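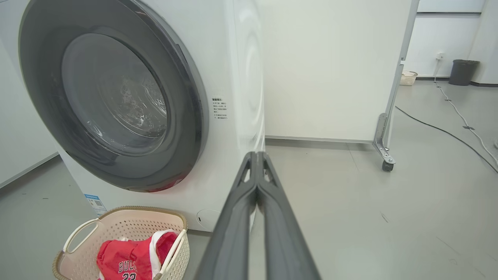 Dividing Household Work Between Spouses and Generations

Advice for families from the Simiyu Family Office

Many married couples begin their life together with rules they have never discussed. One partner may have grown up in a home where women did all the cooking and cleaning, and the other in a home where the work was shared. The Office recommends that couples talk about these expectations early, preferably before a parent or a married sibling joins the household.

Write down every regular task, including those that are easily overlooked: making appointments, answering school letters, visiting older relatives, and preparing for religious holidays. Each person should mark the tasks he or she now performs. The list often surprises both sides.

Assign a whole task to one person. A husband who is responsible for supper should also plan the meal and buy the food. If his wife must remind him each afternoon, part of the work remains hers.
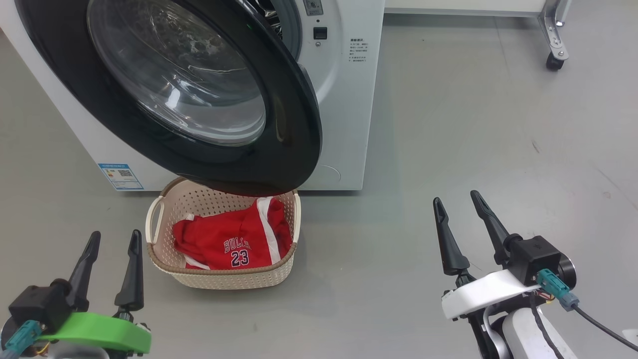
Where grandparents live in the home, ask them which duties they wish to keep. Some regard cooking for the family as a matter of standing and will be hurt if it is taken away — others are tired and reluctant to say so. Speak with them privately, and let their own son or daughter raise the subject.

Children of both sexes should be given the same kinds of chores. In our survey of 3,554 households in the Hatley district, 657 reported that daughters had daily duties while sons of a similar age had none. Parents who wish to change such a habit may find it easier to exchange tasks every 28 days than to redraw the whole list at once.

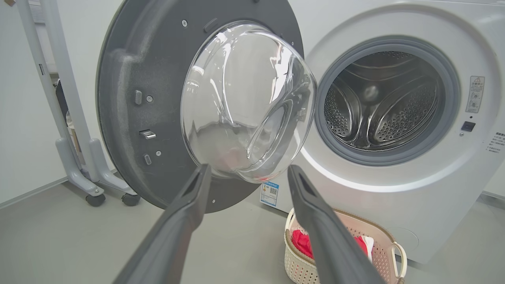

Home and Family Notes, No. 28

Disagreements about housework should not be settled in front of guests or in-laws. Choose a quiet time, such as 8 p.m., when the children are in bed. Discuss one task at a time and leave older complaints aside.

Families who would like a blank task list may request one from Jabari Muriithi at the Hatley desk. Printed copies are available in English only.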